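Ticket 1214: "Two-view" grasp score does not match what the arms do
Project: Belay (laundry sorting, two arms)
Component: Gernlow scorer
Opened by: Rosalía Miranda
Priority: medium
Status: reopened

Summary

The February note says that adding the wrist views to the head view lets Gernlow tell a held garment from one that is only lying near the fingers. The note reports 80 percent agreement with hand labels. I don't believe the number says what we want it to say, and I'd like the claim pulled from the Ukomel page until somebody can show me otherwise.

Steps I followed

1. Pulled the 135 clips from the sofa and basket setup. Same config as the note, no retraining.

2. Ran the scorer on the head view alone. Red garment on the gray sofa, right gripper on it, left gripper free, pale cloth in the basket between them. The scorer called "held" with high confidence. Fine, but a person could call that one from the doorway, and it tells us little about cloth that is hidden behind a finger.
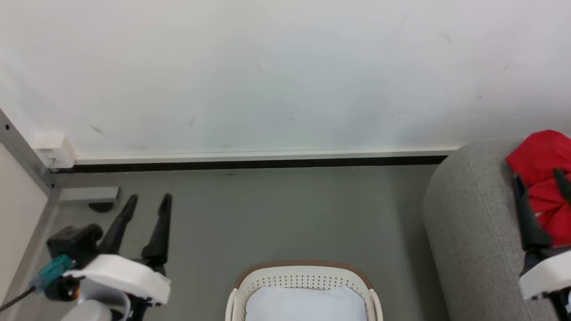

3. Ran it again on the wrist views alone. Agreement went down, which the note leaves out. The drop is worst when the fabric hangs over a fingertip. You can see two fingers going into red cloth and you can't see how much of it is between them. The hand labels were made by people who had the whole clip to look at. The scorer gets one still. Comparing those two and calling it agreement seems generous to me.

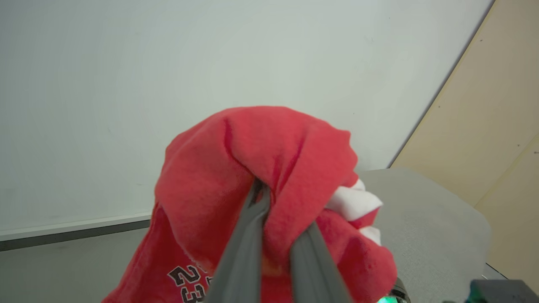

3 min read

Comment, Rosalía Miranda, 9:40

Before anyone asks, I checked the time offset between cameras first. It was wrong on 50 of the clips. I fixed it and reran. The total hardly moved, so the offset is a real bug (please open a separate ticket) but it doesn't explain this one.

Next I looked at the easy negatives. In these the fingers are nearly touching, there is no cloth in them, and the red fabric is well off to the side on the gray cushion. Gernlow gets almost all of these right. It should. A color threshold would get them right too, and I would like to see that baseline in the table before we talk about learned features.

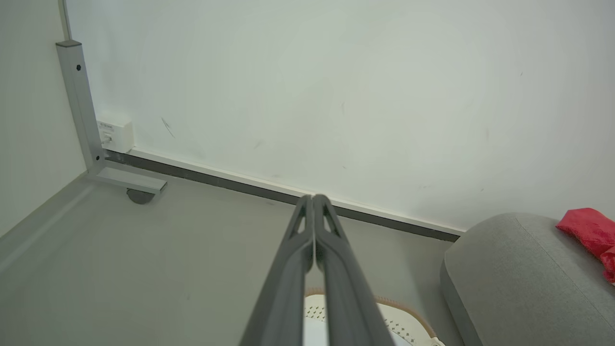
My worry is that the easy negatives are carrying the score. If I drop every clip where the fingers are bare, what's left is the set we care about, and there the scorer does only a little better than always answering "held." The note has no breakdown by clip type, so a reader would never know.

Reply from Vakano support, 11:15

Thanks for the detail. Can you confirm the exposure lock was on? We have seen saturated reds affect the features. Please also try the crop setting at its default.

Comment, Rosalía Miranda, 1:30

Lock was on. Crop was at default, and I tried the wide one as well. Same result. I'm not ruling out the reds, but that would be an argument for more garments in the test set, and the note says the method "carries over to any fabric." I can't find the test behind that sentence.

There is a second problem that no setting will fix. When the garment comes close to the wrist camera it covers most of the view, and the scorer treats a big patch of red as proof of a grasp. Take a red knit with white trim, a thick white piece pushed out through the opening, and on the left side some wall and floor, a small outlet box, and the post and foot of a pale panel. I can't point to a fingertip there. Gernlow still returned "held," same confidence as step 2. Maybe it's correct. I'd like to know what it is basing that on.
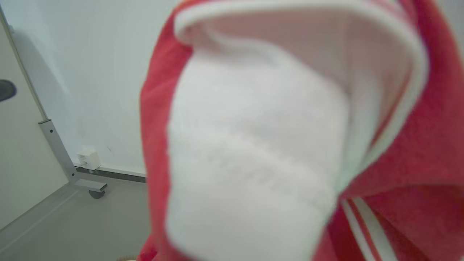
I masked the red area and ran those close views again. Confidence fell to the floor, and it did the same on clips the labelers had marked "not held." So the score follows how much cloth fills the picture, at least on this set. I would call that a distance measure with a nicer name.

What I'm asking for

- Breakdown by clip type, bare-finger clips on their own row
- The color threshold baseline
- Labels redone from single stills, by people who haven't seen the clips
- "Carries over to any fabric" removed, or the test posted

If the breakdown comes back and I'm wrong, close this and I'll say so on the Ukomel page myself. Until then please don't mark it resolved. It was closed once already as "expected behavior," with no reason given.

Status changed: reopened, waiting on Vakano
Linked: camera time offset (new ticket to follow)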